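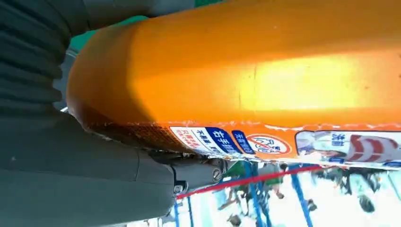 Orange padded bar, close up

Ticket 1245
Opened: November 9, 2020
Status: Closed
Product: Trokar magnetic rowing machine
Seller: Prulley online store, shipped from Middale
Category: Resistance / console

Customer report

Bought the rower in April on sale and have used it most mornings. It has 16 resistance levels. For the past two weeks everything from level 7 up feels the same. The console still shows the number going up when I press the button, but the pull does not get any heavier. Levels 1 to 6 seem normal. There is also a clicking noise near the front when I change levels. I have tried new batteries and a different outlet for the power adapter. Neither made a difference. I still have the order email but threw out the box.

Support reply, first

Thank you for the details. Please try the following before we send any parts.

1. Unplug the power adapter and take the batteries out of the console. Leave both out for 10 minutes.
2. Plug the adapter back in without the batteries.
3. Hold the Reset button until the screen goes blank and comes back.
4. Set the level to 1 and row for one minute.
5. Go up one level at a time and note where the pull stops changing.

Please also tell us if the click comes with every press or only above a certain level.

Customer reply

Did all five steps. The pull still stops changing at 7. The click happens on every press from 7 up. Below that I hear the motor hum and no click. The screen did reset, and it lost my distance total, which I would have liked to know beforehand.

Support reply, second

Sorry about the distance total. We have asked for a warning to be added to the reset step.

A hum at the low levels and a click at the high ones usually means the tension motor is running but the cable is catching. The motor pulls a short steel cable, and the cable moves the magnets closer to the flywheel. If the cable has slipped off its guide, the magnets only travel part of the way.

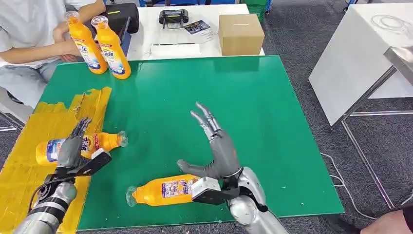 Page 7

Checking the tension cable

Tools: Phillips screwdriver, flashlight, small cup for the screws.

Unplug the rower and take out the console batteries. Stand on the right side of the machine, facing the flywheel cover. Remove the four screws along the lower edge of the cover and the two under the handle rest. The two under the handle rest are longer, so keep them apart. Pull the bottom of the cover toward you and lift.

Find the cable where it leaves the motor housing. It should sit in the groove of the white plastic guide. If it is resting on the outside of the guide, push the guide arm toward the flywheel until the cable goes slack, set the cable in the groove, and let the arm back slowly. Do not cut or bend the cable. Do not oil it.

If the cable is frayed, stop and put the cover back on. Do not use the rower until the part has been replaced.

Customer reply

Cover is off. The cable was outside the groove like you said. I put it back in and it went up to level 12, then jumped out again. The guide has a small crack on one side. The cable itself looks fine, no loose strands.

Support reply, third

The crack explains why the cable will not stay put. We are sending a new guide and its mounting clip from Middale at no charge. The cable and motor do not need to be replaced.
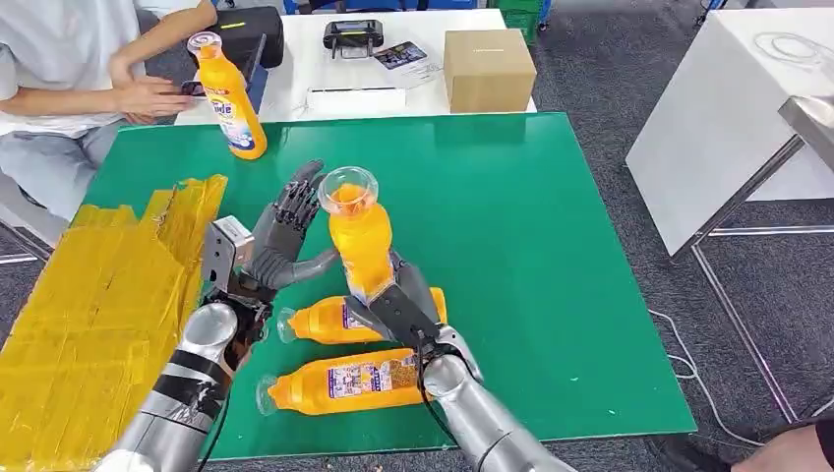

Can I keep rowing while I wait for the part?
Stay on level 6 or lower and the rower is safe to use, as long as the cover is back on and all of the screws are in.

Shipping note

Guide and clip left Middale by ground. The Lodhi warehouse also stocks this part but was out, and the order was moved. The tracking link was sent to the email address on the account.

Customer reply

Part came today. The clip in the bag is black and the old one was gray. Is it the right one?

Support reply, fourth

It is the right one. The color changed and the size did not. Snap the clip on first, then the guide, then the cable. Run through all the levels with the cover off and your hands clear of the flywheel before you close it up.

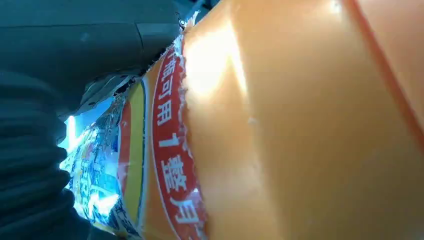

Orange plastic beside printed label

Customer reply

Installed. Every level works and the click is gone. Rowed 20 minutes at level 10 without trouble. You can close this.

Resolution

Cracked cable guide replaced under warranty. Reset did not fix the fault. Old part not requested back. Warning about the distance total sent to the manual team.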